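Visit report: Khaemba lab, Prernercombe

Purpose

I spent a Sunday afternoon at the Prernercombe site to see how the Khaemba group records two-handed manipulation data without a robot, and to decide if the method is worth repeating with our own arms. Our interest was narrow. We have the arms and the training code, and what we lack is demonstrations of tasks that need both hands at once.

Shafiq Sheikh ran the session and answered most of the questions. He looks after calibration and the first pass of data checks. The notes below follow the order in which we covered things, apart from the results, which came up in pieces over the afternoon and are gathered near the end.

Recording method

The operator holds a gripper in each hand and does the task directly. Each tool carries its own camera with a very wide lens, set back so that the fingers stay in view the whole time. A camera worn at the head gives a third view. The position of each tool is tracked in space, and the position of the head is tracked along with it. The stored record is therefore three video streams, two tool paths, one head path and the opening of each gripper.

The group calls the recording software Jolon. It starts all streams from one trigger and writes a shared clock into each file. Sheikh said most of the early trouble was with clocks. In the first version each camera kept its own time, and the offset between left and right drifted over a session. A policy trained on that data would close one hand late on any task with a handover. The fix was plain: one clock, and a short sync motion at the start of every take, with both tools tapped together.
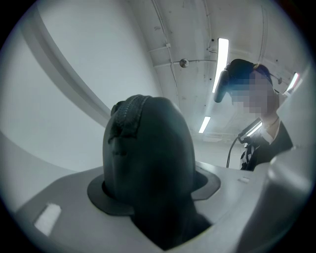 Lens calibration is done once per tool and checked at the start of each day. Straight edges bow heavily in the raw image and the group does not correct them before training. They tried. Flattening the image threw away the outer part of the view, and the policy then lost track of the second hand whenever it moved off to the side. They now train on the round image as recorded and apply the lens model only when they need to measure something.

The finger covers are soft and can be changed. I asked if a change of cover counts as a change of tool in the data. It does. Each cover type has its own code in the take header, and takes with different codes are not mixed unless the training run asks for it. Sheikh was firm on this point. An earlier set had been recorded without the code and is now used only for testing the video reader.

Tool tracking and the tabletop check

Two sources give the tool position. The first is the motion tracking tied to the headset, which is smooth but can jump when a hand passes behind an object. The second is a set of square printed markers on the tools. These are noisier from one moment to the next but do not drift. Jolon fuses the two after the take, and flags any stretch where they disagree for longer than a set limit.

The daily check is done seated at a table. The operator moves both tools along a straight run of 600 mm, out and back, then holds them still. The known length shows up scale errors, and the hold shows up jitter. If either is out of range the markers are inspected and the check is run again.
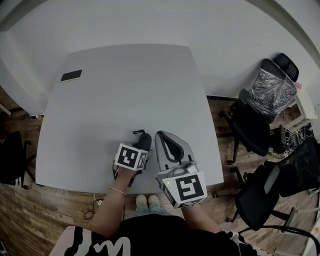 Marker wear was given as the usual cause of a failed check. The corners of a printed square lift or pick up dirt, the detector finds the corner slightly off its true place, and the angle estimate swings. Room light matters too. Glare across one face can hide a square completely, so several faces are marked and the solver uses whichever it can find.

The operator is asked to keep both hands in the head view when the task allows. This is harder than it sounds. People look at the hand doing the finer work and let the other one drop out of sight. The tool cameras cover some of that loss, but the fused path is weaker wherever the markers were not seen from the head.

Take length is capped at 90 seconds. Longer takes were allowed at first and the group found that operators paused, shifted their feet and restarted, which left dead time in the middle of the file. Trimming it by hand took longer than recording the task again.
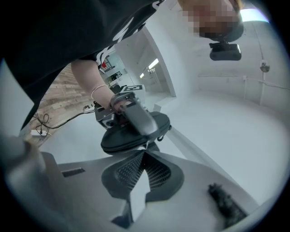

Results we were shown

The set under discussion is named Terkgate and covers folding, handing over and opening containers. It has 674 recorded takes, of which 518 passed the checks. Rejected takes fell into these groups, largest first:

Tracking sources in disagreement past the limit.
Sync motion missing or not found.
Gripper opening signal lost part way through.
Operator error, such as a dropped object.

A policy trained on the accepted takes was compared with one trained on everything. The first did better on handovers and there was little between them on folding. Sheikh's reading is that folding tolerates a position error which a handover does not. I think that is likely, but the test runs were few and the start positions were not the same for both policies. I would not quote the comparison outside our group until it has been repeated.

The group also tried dropping the head view from training. Results fell on tasks where the object starts well away from both tools, as one would expect, and hardly changed once the object was within reach. We did not see this run on hardware. The plots were shown on a laptop and I have asked for copies.

Open points

Transfer to a different arm is the main one for us. The tool paths are free of any arm, so some of them cannot be reached by a fixed base. Khaemba filters these out after recording, using a reach model of their own robot. We would need to do the same with ours, and the share of takes lost is unknown until we run it.

Force is not recorded. For folding this may not matter. For tight lids it probably does, and the group has no plan to add it this year.

Operator fatigue came up only briefly. The tools put weight on the wrist when held out in front, and path noise is said to rise late in a session. There is no measurement behind this yet. Take order is stored in the header, so it could be checked from the existing files.

Follow-up

Get the Jolon header layout and one accepted take of each task type.
Run our reach filter over the sample paths.
Ask Sheikh for the disagreement limit used in Terkgate, and the value used before it was changed in February.
Price two sets of finger covers.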